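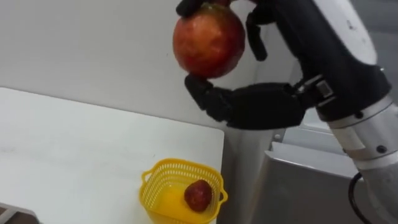

# Changing the filters on a packaged rooftop unit

A clogged filter makes the fan work harder and leaves the rooms furthest from the unit stuffy. On most small commercial units the change takes 32 minutes, including getting the ladder out. These notes were written for shop and café tenants on the Pendivside estate, but they apply to any packaged unit with a slide-in filter rack.

## Before you go up

Check your lease. Some landlords keep roof access to themselves, and at Flilerville Parade you have to ask for the key by 4 p.m. the day before.

Read the size off the edge of the old filter or from the label inside the access door. Order by the printed size. The real size is a few millimetres smaller so that the filter slides in. If the rack takes four filters, buy four, and change them all together.

You will need:

- the new filters
- a screwdriver or nut driver for the panel
- a torch
- a dust mask and gloves
- two rubble sacks
- a marker pen

Don't go up in high wind. The access panel is light and wide and will catch it.

## Changing the filters

1. Set the thermostat to off and wait five minutes for the fan to run down.
2. Turn off the isolator beside the unit. Lock it if it takes a padlock.
3. Undo the filter panel. On the older Bouvier cabinets there are two quarter-turn catches and one screw at the bottom, which is easy to miss under the paint.
4. Note which way the arrows on the old filters point, then slide them out and bag them straight away.
5. Shine the torch into the rack. Wipe out any leaves or grit. If the coil behind is matted with dust, leave it alone and book a coil clean.
6. Write the month on the edge of each new filter.
7. Slide them in with the arrows pointing towards the coil and fan. Push each one up against the last so there is no gap.
8. Refit the panel, then the screw. Turn the isolator back on and reset the thermostat.

Stand by the unit while it starts. A whistle usually means the panel isn't seated or a filter has been left short of the end.

## How often

Every three months suits an office. A kitchen, a hairdresser's or anywhere next to building work will need it monthly. If your controller counts fan hours, set the reminder to 1000.

Zotaretti controllers show code 381 when the filter reminder is due. Hold the reset button until the code clears. It won't clear by itself after a filter change, and it doesn't mean there is a fault.

Call an engineer if the new filters are grey within a fortnight, if there is water in the rack, or if the fan trips the breaker when it restarts.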